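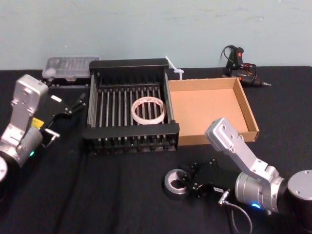
Wenmont, 2018-12-22

Ticket 1258
Category: Home & Kitchen > Sorting and Storage

Hi Hildegard, it's Timo Kasten again, same problem as ticket 1205! I still can't get the tape to stay where it belongs. The silver duct tape goes in the cardboard tray, that was the whole plan, and yet I keep leaving it lying on its side on the black cloth (my fault, I know). The cloth bunches up into folds too, so I've tried pulling it flat twice now and it creeps right back.

What I've tried so far: a smaller box from Ehlers (too deep, gave up in five minutes), then hooks on the wall, which left marks, so no more hooks. You suggested a low open box and I like that one best. I can see what's in it without digging!
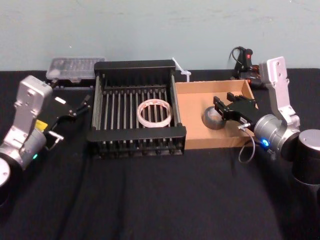 Duct tape in the box, clear ring on the dish rack.

Still open: where does the clear ring go? I don't want it living on the rods when I need the slots for plates. Would a second box be silly? Let me know and I'll pick one up in Fladley.

Status: Waiting on support
Last updated: 5 hours ago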